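Home Posts Robots Reading list About Search

Tilted cameras, and a result I really didn't expect

28 April 2018

I've been itching to write this one up! For most of February I was stuck on a dull problem: my grasping policy did fine as long as the wrist camera stayed more or less level, and fell apart as soon as the wrist rolled. Everything it had learned about "up" came from training views where up was always the top of the image.

Harish Mudaliar suggested something so simple that I put off trying it for two weeks. Don't straighten the images. Let the camera roll as far as it likes during training, and feed the network the roll angle as one extra number next to the picture. That's the whole method. We call it Ojo (my pick, his was worse).

All of the training happens in Saltell, our simulator, in a furnished house with shoji panels, wooden furniture and plenty of odds and ends. I like a busy room for this. Long straight edges at strange angles are exactly what used to fool the old policy – it would treat a sloping shelf as a tabletop and plan a grasp on thin air. 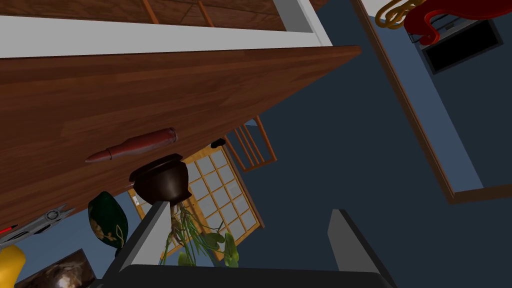
Wrist view with plenty of roll. The gray fingers are ours, the pot and plant are part of the house.

So, numbers. I ran 982 simulated trials with random wrist roll, using the same starting poses for both policies. The old one missed 118 grasps. Ojo missed 63. I ran the whole thing again with new random seeds before I told Harish, and the gap barely moved!

What made me happiest was where the gain came from. Nearly all of it was at steep angles, and the level views came out the same as before, so we didn't pay for it anywhere that I can find.

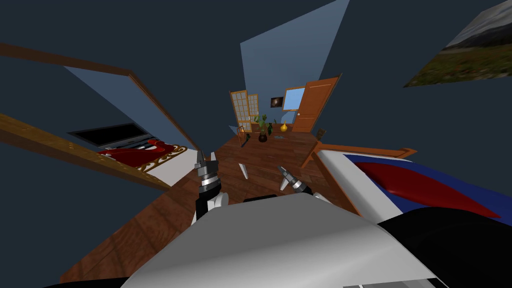
The next step is getting both arms to share what they see. At the moment each gripper plans alone, and with the two working close together near the floor they get in each other's way more than I'd like. I have a rough version where one arm passes its roll angle and a small feature map to the other. It trains, it's slow, and I've had 3 runs blow up with losses that went straight to infinity (my fault, a bad angle wrap at 180 degrees – use sine and cosine, people).

I also want to try Ojo in Cidora, our other simulator, where the lighting is much harsher. Harish thinks it will drop a lot there. I think it'll hold up, and there's a lunch riding on it. The code needs a cleanup before I can share it, but if you're working on something similar, leave a comment and I'll send you the messy version.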